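Who Moved the Surgeon? Console Work and the People Left at the Table
Édgar Rivadeneyra and Zinash Yilma | May
Print this article | E-mail this article

4. Findings

4.1 The console

At Plostska the robot arrived with a promise of less standing. The promise was kept for exactly one person. The surgeon now sits across the room with her shoes off, and everyone else stands where they stood before, except that the conversation comes out of a speaker.

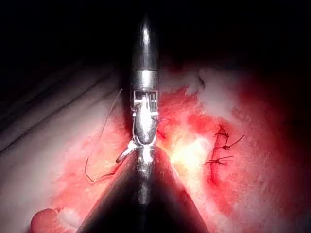

Figure 3. Suturing with two instruments; tied knots at right.

Our 331 hours of observation suggest that sewing is where the seating plan matters most. In open surgery the assistant followed the thread with her own hands and had opinions about it. Under the robot she follows it on a monitor, and the opinions have to be spoken aloud, which some assistants found they did not care to do.
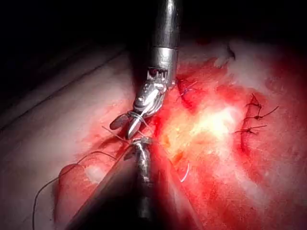

Scrub nurses told us much the same. "I used to know what he wanted from his elbow," said one. "Now the elbow is in a different postal code." The Bermúdez checklist, drawn up to replace the elbow, runs to 2 pages and is consulted chiefly by visitors.

Training shifted too. Residents at Flamside were asked to log 700 simulator exercises before touching a console, and became superb at the simulator.

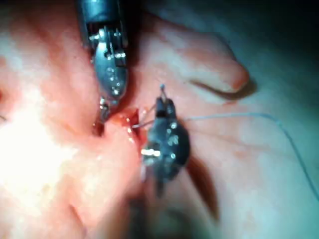 4.2 The bedside

Bedside staff swap tools, clear the arms and pass needles in and out. The hospital's staffing plan calls this "support." 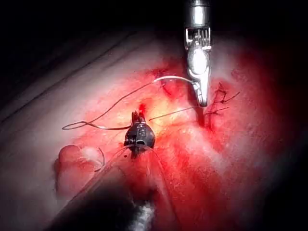
It also assumed that the job could be learned in an afternoon, a view held most firmly by those who had never done it. Of the 3,000 spoken requests we coded at Mistotia, the largest share were repeats of the one before.

Contact the authors | Copyright the authors, all rights reserved | Back to top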